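To: plukden-list
Subject: Re: Re: bathroom numbers, and why I don't believe them
Sent: Tuesday, 16:42

Replying to the list because three of you have now asked me the same thing off it, and I would like to be wrong in front of everyone at once.

> On Tuesday, 11:08, the Divstead end wrote:
>
> We've been through the January results and can't square them with yours.
> On your summary sheet the head-view policy does better in the bathroom
> than in the kitchen. Ours does the reverse, and by a lot. Same training
> set (2584 demonstrations), same checkpoint as far as we know.
>
> Two questions. Are you scoring a tidy as finished when the object is let
> go, or when it is standing where it should be? And did you keep the glass
> in? We took ours out after the first day as it was upsetting the depth.
>
> Also, the link to the Arkus logs is dead again.

The link is mended. It will die again on its own schedule.

On scoring: when it is standing where it should be, checked after the hands have gone back to rest. I suspect you are scoring on release. If so, your kitchen will look splendid, as most kitchen things stay where you drop them. A toothpaste tube let go over a cup has other plans. We lost 30 trials that way which the release rule would have called successes, and I went through every one of them with a biscuit.

On the glass: yes, we kept it. Taking the glass out of a bathroom test strikes me as a bit like taking the water out of a swimming test, but I accept that you had a deadline.

The set-up, for those who joined after Christmas. We ran 518 trials in the bathroom, all from the head view, with no wrist cameras and no markers stuck on anything. The policy gets the picture and one line of instruction, usually "put the toothpaste in the cup". We change where the tube lies between trials and leave the rest of the counter alone, flowers included. The head looks down steeply, so both hands are in view along with the sink, and a fair amount of floor comes free.

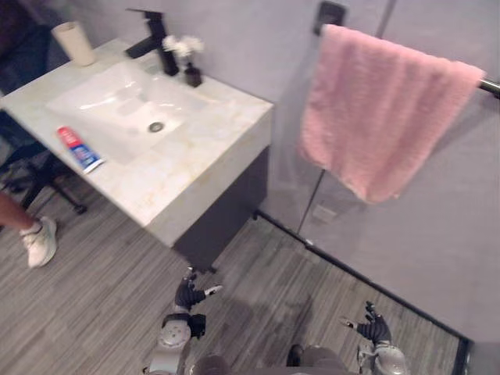

What we changed

Only one thing that matters. In the old version the depth estimate went straight into the reach planner, and anything behind the glass was treated as either solid or missing, depending on the mood of the pixel. Now we mask out any region where the depth disagrees with itself over five readings in a row, and the planner has to go by colour alone there. It's the Spahić mask from the reading group, with the threshold turned down until it stopped eating the tap. Black tap, shiny sink: the first setting masked both, and the robot then behaved as though it had been asked to tidy a fog.

What we got

With the mask, 129 failures out of the 518. Without it I stopped the run early, so I won't quote a figure, though I will say that stopping it was popular.

The failures come in two main sorts. The bigger pile is the tube lying at a slant close to the edge of the basin, where the fingers come down on the rim first and the whole arm goes into a sulk. The smaller pile is the cup. It lives in the far corner against the wall, and from the head view there are approaches where the robot's own hand hides it completely. The policy then guesses. Sometimes it guesses the vase.

What I don't know

Whether the bathroom really is easier than the kitchen, or whether we have just got very good at one bathroom. I lean to the second. We never moved the towel, and a big pink thing hanging in the same place every time is a gift to any network looking for a landmark. I'd like to see a run with the towel gone, and another with it swapped for something grey that matches the wall. If the score falls off a cliff we'll have learned that we trained a very expensive towel detector.

Could Divstead do the following before the next call:

1. Rescore your kitchen trials with the standing rule. The script is in the usual folder, under the name I promised to change.
2. Put the glass back.
3. Send me your camera tilt. Ours is steeper than the figure in the write-up, which was true of the previous neck.

I'll do the towel runs this end and post the raw scores here, flattering or otherwise. Please don't put the bathroom figure on a slide until then. I know at least one of you already has.

--
plukden-list: to leave, send a blank message with the subject "unsubscribe"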